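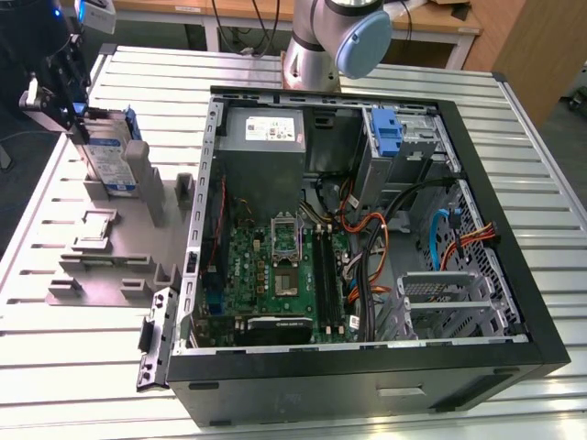 Section 5. Drive exchange task

This section covers setting up and running the drive exchange on the computer tower. It assumes you have finished Section 4 and that the arm has been homed by a club member who is signed off for it. If you are not signed off, ask Imani Haddad or Lavanya Raju before you switch anything on.

The task is the same one used at the Faltstead round, so please keep to the layout given here. Teams that change the layout for practice tend to lose time putting it back.

5.1 Before you start

You will need:
the practice tower, side panel off
one hard drive in its carrier with the blue plastic tabs
the grey fixture tray
a crosshead screwdriver
the team log book

1. Check that the tower is unplugged from the mains. It stays unplugged for the whole session. Nothing in this task needs the computer to run.

2. Lay the tower on its side on the slatted table with the open side facing up.

3. Push down lightly on each corner of the tower. If it rocks, move it along the slats until it sits flat.

4. Put the fixture tray on the table to the left of the tower. The steps and posts must be clear of the case so that the arm can get between them.

5. Check that the CPU socket is left alone. The gold contacts bend easily and we have only one spare board. Do not rest tools or screws on the motherboard.

Note: The memory has been taken out of the practice tower on purpose. Do not fit any.

5.2 Setting the positions

Positions are stored in the task file called LEHNER. Do not save over it. Make a copy with your team name and work from that.

1. Load your copy and set the speed to slow.

2. Move the arm to the position called TRAY ABOVE. Check by eye that the fingers are over the pocket you are using.

3. Lower the arm in small steps until the fingers are either side of the carrier. Close the gripper and lift the drive by 12 mm. Hold it there and look at it from the side. The drive should hang straight.

4. If the drive hangs at an angle, put it back, open the gripper and correct the position. Do not turn the drive by hand while it is gripped.

5. Store the position and write it in the log book.

6. Repeat for CAGE ABOVE and CAGE IN. Go slowly on CAGE IN. The bottom of the drive carries the connector contacts and these must not touch the metal rails on the way down.
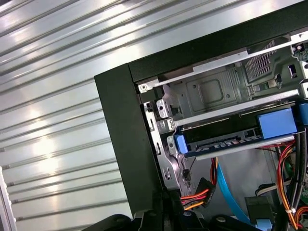

7. Move any power or data cable that lies across the path of the fingers. Tuck it down beside the cage. Leave the zip tie on; if the bundle is too tight to move, tell Imani.

8. Run the whole path once with the gripper empty, then once with the drive. Keep one hand on the stop button both times.

Caution: Keep your other hand, your sleeves and your hair out of the case whenever the arm has power. If something drops inside, press stop first and then reach for it.

Caution: If the carrier catches on a rail, do not let the arm keep pushing. Press stop, open the gripper and free the carrier by hand. The blue tabs snap off if they are forced.

5.3 Timed runs

1. Two people are needed for a timed run, one on the stop button and one on the clock.

2. The clock starts when the arm leaves TRAY ABOVE. It ends when the gripper is open and the arm is back at CAGE ABOVE.

3. The limit is 158 seconds. A run that goes over is still written down.

4. A run does not count if anyone touches the tower, the tray or the drive before the clock stops.

5. Do not raise the speed until you have two clean runs in a row at the present setting.

The connectors are plugged in by hand after the run and are not part of the time. Edunville plug theirs in during the run under their own club rules. We do not.

5.4 If it goes wrong

The gripper closes but the drive slips. Check the finger pads for dust and wipe them with a dry cloth. If it still slips, the grip position is too high on the carrier.

The carrier goes in part way and stops. Look for a cable under it first. Then check that the tower has not shifted on the slats.

The arm stops with a joint warning. Write down the number shown and switch off. Soledad Esquivel keeps the list of warnings and will tell you whether you can carry on.

5.5 Finishing

1. Send the arm to its rest position and switch it off.

2. Put the drive back in its box, label side up.

3. Leave the tower on the table for the next team unless you are the last group at Rurnside that day.

4. Sign the log book.

Section last changed 9 July 2022, L. Fernandes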